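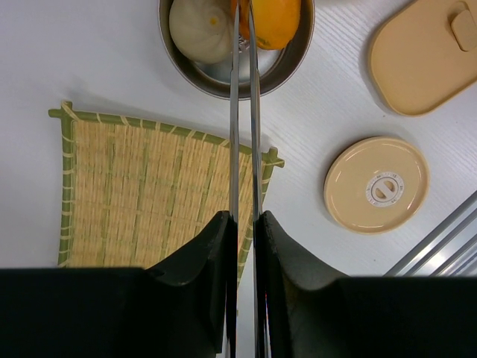

Search this blog Go

I'd been wanting to get into the Henríquez workshop at Plidham ever since a mate told me you could have a go on the robots there, and in July they finally ran an open afternoon. There were 21 of us, so we were split into groups and I got lucky – mine went straight to the lunch table!

The idea is simple enough. You don't type anything in, you show the robot the job yourself, moving the arm from a set of controls off to the side while it records everything. Then you do it again. And again. Vicente Yáñez, who runs the sessions, told us they want 2000 goes at packing and laying out food before they let it try on its own (my group managed 12, and I was pretty proud of that).

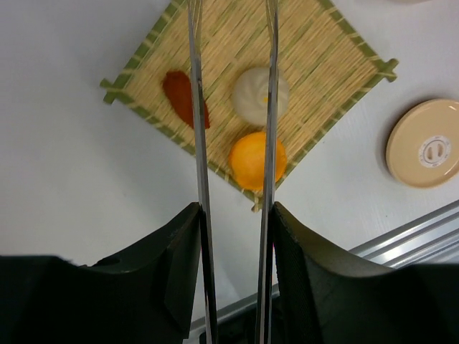 My first turn was a shocker. You squeeze the handle and the fingers close, fine, but judging how far down you are is really hard, and I kept stopping too high and grabbing air. The bun was my favourite thing to go for and the orange was the one I dreaded – round things want to roll off the moment you touch them. Vicente said to slow right down and come in from straight above, and after that I stopped giggling and got a bit better at it.

Then we swapped over to the lunch containers, which suited me more.

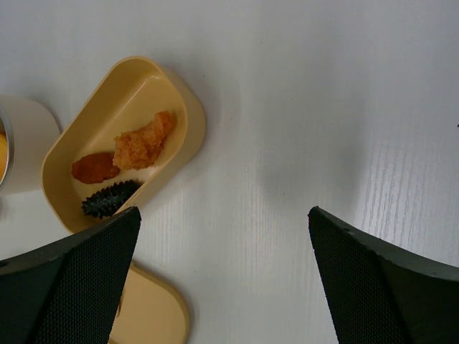
Fingers wide open over the table, with the lid off and three bits of food in the tray.

A retired teacher from Watcombe was the star of our group. She'd never touched anything like it and she was smoother than the staff! Bring a jumper if you go, the place is freezing, and park at the Mevstead end because the front car park fills up early.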